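Following the wire with your fingers

I've been a bit quiet since November, mostly because I got handed the cable problem and it ate my brain. It's finally giving up some numbers I like, so I want to write it down while I'm still excited.

The task sounds tiny. You have a training board, the kind people learn circuits on, with coloured sockets and banana leads. The robot gets told "black lead to the bottom row" or whatever, and it has to find the right lead, get hold of it, and bring the loose plug to the right spot. The plugs and sockets are easy enough to recognize. It's the bit in between that ruins your day. Cables flop. They cross each other, they hide under each other, and two red stretches a hand's width apart might be one lead or two.

Our first version tried to solve it all by looking. Take a picture, trace every cable from plug to plug, build a tidy little graph, then plan the grab. Humaira Tanoli wrote the tracer and it's a lovely piece of work, but every crossing is a coin toss when the colours are close or the light is bad, and one wrong guess sends the arm off to pull somebody else's wire.

So we tried what I do at home behind the TV. Pinch the cable near the end you're sure of, slide along it, and let your fingers tell you where it goes. We call the new controller Stetodus (Osamu Kudo picked the name and won't explain it). It only uses the tracer for the first stretch out of the plug. After that it closes the jaws gently, moves a little, checks how far the cable has shifted in the grip, and steers to keep it centred. If it loses the cable, it backs up to the last good pinch and tries again.
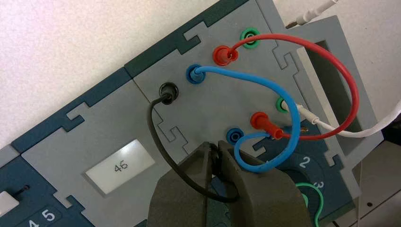 What we measured

We ran 908 follows, split between the old look-first planner and Stetodus, with the leads rearranged by hand between runs. A follow counted only if the jaws reached the far plug of the lead they started on. The look-first planner was fine on open layouts and fell apart once there were three or more crossings. Stetodus barely noticed the crossings! Its failures were almost all of a different kind: the cable lying flat and tight on the board, so the jaws couldn't get under it without scraping.

The part I didn't see coming was how little pinching you need. I'd assumed we'd have to slide the whole length. Two pinches past a crossing were usually enough to settle which cable was which, and then the tracer could take over again. That made everything quicker, and it's a lot kinder to the insulation.

Next up is thinner wire, which slips, and leads that share a colour from end to end. I'm also itching to try it with softer jaw pads. If the numbers hold I'll post the plots and the code together.

Comments

Grameck: Do you get the shift in the grip from the wrist camera or from a sensor in the jaws?

Reply from author: Jaws only for now. The camera finds the plug and then mostly goes along for the ride.

furukawa_fan: I wire stage gear for a living and this is exactly how I find a bad lead in a pile. Pinch and walk. Nice to see a robot doing it.

Lurker: Does it ever pull a plug out by accident?

Reply from author: Yep. Less since we capped the pulling force, but yep.

Recent posts

Why I stopped tuning the Histeo gripper by hand
Notes from three weeks of bad calibration
Drawers, lids and other things that stick
A small plotting script I use every day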